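Search this site Enter keywords Go

Comparing Two Grippers on Desktop Teardown: An Interview with the Oltley Test Bench

2018-09-20

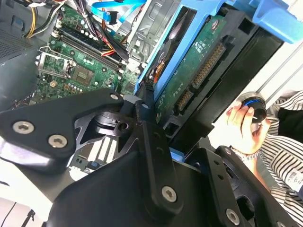

Why a desktop computer

The test bench at Oltley evaluates end effectors for firms that take apart office electronics. Through August it ran two parallel grippers, the Ovus and the Dandell, against the same set of tasks inside open desktop cases. The engineer who wrote the protocol agreed to go through it with us on the condition that the article stay with the method and the numbers.

The first question was about the choice of workpiece. Most gripper comparisons use blocks, cups or a standard set of household objects.

"Blocks tell you about grip force and repeatability," the engineer said. "They don't tell you whether the hand fits. A desktop case is a box with one open side and a lot of things standing up inside it. You have a drive cage, memory latches, a bundle of power wires that never lies in the same place. The hand has to get in past all of that before grip force matters."

The protocol has nine tasks. They include pulling a SATA cable at the drive end, opening the latch tabs on a memory slot, lifting the lever on the processor socket, and drawing a drive carrier out of its bay. Each gripper attempted each task 23 times. A person works beside the arm to reset the case between attempts and to handle any step that is not part of the task being scored.

"We don't ask the arm to do the whole job. The operator does the screws and anything with a hand tool. If you mix those in, you end up measuring the operator."

Mounting and clearance

Both grippers were run on one arm with one controller, a Raju unit the bench has used on earlier comparisons. The finger pads were cut from the same sheet of rubber. The wrist camera stayed on the same bracket throughout, and its position was checked after every change of hand.

The engineer considers the mounting plate the most neglected part of the system.

"People compare stroke and payload from the data sheet. Then they bolt the thing on, and the plate is wider than the fingers, and it hits the case wall before the fingers reach the board. With the Dandell we had 6 mm between the plate and the drive housing at full depth. With the Ovus we had 23. That one dimension decided two of the nine tasks."

The Dandell is the stiffer of the two. Its links are machined from thicker plate, and under a side load at the fingertip it deflected less in every position the bench tested. The Ovus has a longer, thinner linkage that gives a little when it meets something it did not expect.

Asked which property was more useful inside a case, the engineer declined to pick one.

"For the socket lever you want stiffness. The lever has to go down a little and then sideways from under its hook, and if the finger bends you lose the sideways part. For cables I would take the softer hand. A connector is rarely square to the finger, and the Ovus lines itself up as it closes."

Results by task

On the drive carrier the two hands were level. Plastic carriers have enough flat area for either set of pads, and the motion is a straight pull. The bench had expected the Dandell to do better here on grip force and found no difference that would hold up over more attempts.

On memory latches the Ovus failed eight attempts and the Dandell failed six. The engineer does not treat this as a result.

"Two attempts apart is noise at this count. What I can say is that they failed differently. The Ovus slid off the tab. The Dandell pressed the tab but touched the next slot while doing it, and we score any contact with a neighboring part as a failure. If your process doesn't care about the neighboring part, your numbers will be better than mine."

The cable task produced the clearest gap. The Ovus completed all but one of its attempts. The Dandell failed nine, most of them because a second cable was caught between the pads along with the first. The bench later repeated a short version with narrower pads on the Dandell and saw fewer double grips, but the repeat was run outside the protocol and is not in the table.

The socket lever went the other way. The Dandell released it on every attempt – the only task in the set where either hand had a clean record.

The wrist camera

Several failures first logged against the grippers were moved to a separate column after review. In those, the hand did what it was told and the position it was given was wrong.

"The camera sits at the wrist, so the hand is always in its view. You see a good deal of your own bracket and screws, and the part you want is behind them at the moment you most want to see it. The wider plate makes that worse. We mask out the fixed hardware in software, but a mask doesn't give you back what is behind it."

Bare metal is a second difficulty. The drive cage and the retention bracket on the socket are both reflective, and the brightness of each changes as the wrist turns. The bench settled on a fixed exposure after automatic exposure caused the board to go dark whenever the cage came into view. Connector edges were easier to find against the green of a board than against a black housing.

A second camera on a stand was tried for two days and dropped. It gave a better view of the cables, but the operator's arm blocked it during resets, and the calibration between the two cameras drifted when the table was leaned on.

Controller settings

The Raju controller was set to the same closing speed and current limit for both hands at first. That was changed early in the work. The Ovus linkage has a different ratio, and equal current did not produce equal force at the pads. The bench now sets both hands by measured pad force and records the current only for reference.

"Anyone repeating this should do that on the first day. We threw out our first set of cable attempts over it."

The arm slows down on entering the case, and the same slow speed was used for both grippers. The engineer believes the Dandell could be run faster inside the case given its stiffness, but the clearance at the plate makes that hard to recommend with the current mount.

What the bench would change

The engineer listed the open items without ranking them. A narrower mounting plate for the Dandell has been drawn and not yet cut. The pads need a wear test, as the leading edges were visibly rounded by the end of the work. All the cases had their boards in the same orientation, so nothing in the results covers a case laid out the other way.

Asked which gripper a teardown line should buy, the engineer returned to the tasks.

"Write down what you are going to pull out of the case and in what order. If it is mostly cables, start with the Ovus. If there are levers and clips that need a push, start with the Dandell and measure your plate before you order it."

The full table, with camera failures listed separately, is available from Oltley on request.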